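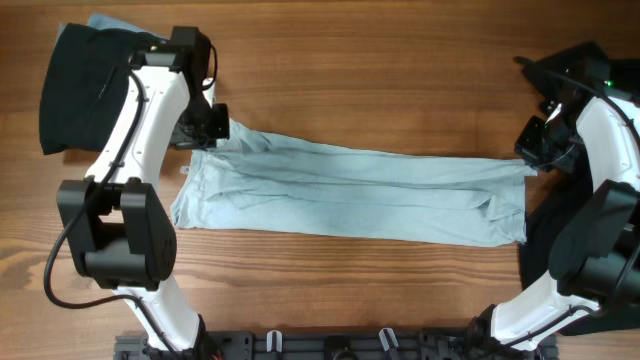 Mandla Mathebula buys his T-shirts in March and expects them to be finished by August. Five months, he told me, is what a cheap one gives him before the neck goes wavy and the side seam starts to travel around toward his stomach. He doesn't complain about it much. He pays little and replaces them twice a year.

Plenty of people shop the same way, and the mills and sewing rooms know it. A plain T-shirt is one of the simplest garments made, with four main pieces of knitted cloth and a strip of ribbing for the neck. The difference between one that lasts a summer and one that lasts ten years comes down to choices made before the cloth is cut. Few of those choices show up on a label.

The town of Gruston has been making knitwear long enough that most families there have someone in the trade. Vidwood, the larger of its two remaining plants, runs circular knitting machines that turn out a wide tube of jersey. Down the road, Moodley cuts and sews. A roll of cloth can go from one to the other in an afternoon, though it ought to wait longer than that.

The waiting matters. Jersey comes off the machine under tension, and it wants to shrink back. If it is cut while it is still stretched, the shrinking happens later, in the customer's dryer. Vidwood lets its rolls rest for 26 hours, opened out in loose folds on shelves, before they go to the cutters. Unathi Joubert, the plant's finishing manager, said the resting room is the first thing every new accountant wants to get rid of.

"It looks like cloth sitting there doing nothing," Joubert said. "Then we skip it on one order and the returns come in."

Weight is the number most shoppers have heard of. Vidwood's standard jersey is 180 grams per square meter, a middle weight that can be worn alone or under a sweater. Heavier cloth feels better in the hand at the store, and some brands have moved up for that reason. Joubert is not convinced it wears longer. A thick shirt knitted from short, weak fibers will pill and thin out at the elbows of whoever leans on a desk. A lighter one made from long, well-twisted yarn can outlast it.

Twist is also behind the wandering side seam. A single yarn that has been twisted in one direction tries to untwist when it gets wet, and it pulls the whole fabric around with it. Mills can correct for this by balancing the yarn or by setting the cloth square during finishing. Both cost money. A buyer can check for it by holding a shirt up by the shoulders after the first wash and looking at where the seams hang.

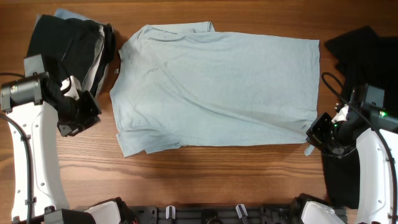

*The side seams should run straight from underarm to hem.*

At Moodley, the argument is about necks. The ribbed collar has to be cut shorter than the opening it goes into, so that it is stretched slightly as it is sewn and pulls in to lie flat. If it is cut too long, it ripples. If it is too short, the front puckers below the throat. The sewing room works to an allowance that changes with each batch of ribbing, and the supervisors test it on a handful of shirts before a line starts.

Across the shoulders and behind the neck, a better shirt has a narrow tape sewn over the seam. It keeps the knit from growing under its own weight on a hanger. Moodley left it off a budget line for one season and put it back the next.

The third name in the local trade is Gukia, a repair shop with 22 sewing machines in a former shoe store. It takes in 400 garments in a busy month. T-shirts used to be a rare sight on the counter, as a repair cost more than a new shirt. They are more common now. Most need a new collar or a hole closed under the arm, and the shop will turn a hem for the price of a sandwich.

The advice from the people who work there is ordinary. Wash in cool water, inside out. Skip the dryer when there is time. Store knits folded on a shelf, heavy ones at the bottom.

Mathebula has heard all of it. He brought one shirt to Gukia this spring, a dark green one he has owned for nine years, and had the collar replaced. The rest he still buys in March.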